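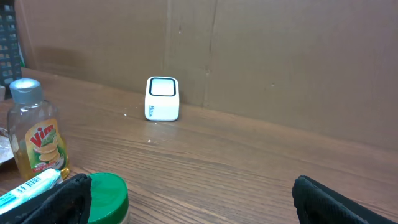

It can't be the apples, according to Shobha D'Souza, or I would have been itching since kindergarten, and I've been turning that over ever since she said it because I don't have a good comeback.

Search the boards Enter a word or phrase Go

Posted in October by porchswing_nell

So let me back up a little. I'm 52, I've eaten an apple with my lunch for most of my life, and I have sneezed my way through every spring since I was a teenager. Birch trees are the big one for me. The allergist in Skendutis confirmed that years ago with one of those pokey tests up and down my arm. I take my pill, I keep the windows shut, and by summer I'm a normal person again.

This fall we went out to the orchard on the Luangrath road and came home with far too many apples, as we do every year. I bit into one in the car and my lips started tingling. Then the roof of my mouth itched, way in the back where you can't scratch it without making a noise like a goose. My husband thought I was doing it to be funny. It was gone before we pulled into the driveway. I tried again on Monday with a different kind, washed very carefully, and got the same thing. But I made a pie that night, ate two slices and felt 100 percent fine.

How can I be allergic to an apple and not to a pie? And is this something I need to worry about, or can I go on nibbling and put up with it? I do have an appointment coming up but it's a ways off, and I'd love to hear from anybody who has been through this – my family is tired of the topic.

grovia_gardener

Oh, I could have written this! Mine started with peaches, then apples, and then one sad summer it was cherries. What my doctor told me is that the proteins in some raw fruits look a lot like the ones in birch pollen, so if your body is already worked up about birch it can mistake the fruit for it. It goes by oral allergy syndrome or pollen food allergy syndrome, if you want something to look up. Cooking usually changes those proteins enough that they get a pass, which would explain your pie. And it can start at any age, so you can tell your friend that all those years of lunches don't prove a thing.

I make applesauce by the bucket now and I'm happy. I stopped eating them raw, though, and I think you should too until you've been seen. Call the office and ask if they want you in sooner. Any swelling in the throat, trouble breathing, throwing up, hives or feeling faint is a 911 situation and you shouldn't sit around waiting to see if it passes.
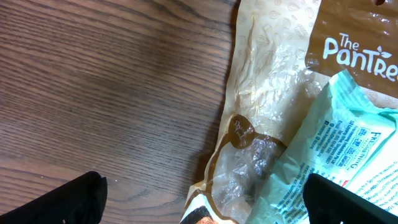 The other thing I'd bring up at your appointment is what else goes with birch, because the list is longer than I expected. Carrots and celery are on it, and so are hazelnuts and almonds. Nuts are where I got careful, since a nut reaction can be the mouth itch or it can be a real nut allergy, and you can't sort one from the other at your kitchen table. Roasting doesn't make them safe the way baking helps an apple, either. I used to grab any bag of snack mix and go, and if it had little outlines of nuts and seeds and grains across the top, like on The PanTree bag, well, that looked wholesome to me and in the cart it went. Now I turn it over and read the ingredients and the allergen line, every time, even on something I bought last week. My kids can get through the whole store while I'm still standing there with my glasses pushed up on my head.

Trisgate Tom

peel them. worked for me

porchswing_nell

Thank you both! Tom, I did wonder about peeling, but I think I'll leave it alone until I talk to somebody. Grovia, I called this morning and they moved me up, and the nurse said the same as you about no raw ones for now. She asked about nuts too, and I told her I've had almonds lately with no trouble, and she wrote that down. In the meantime I have six bags of apples in the garage and one very old food mill, so if you have an applesauce recipe that isn't too sweet I would be grateful for it – my mother's calls for an amount of sugar I can't bring myself to type.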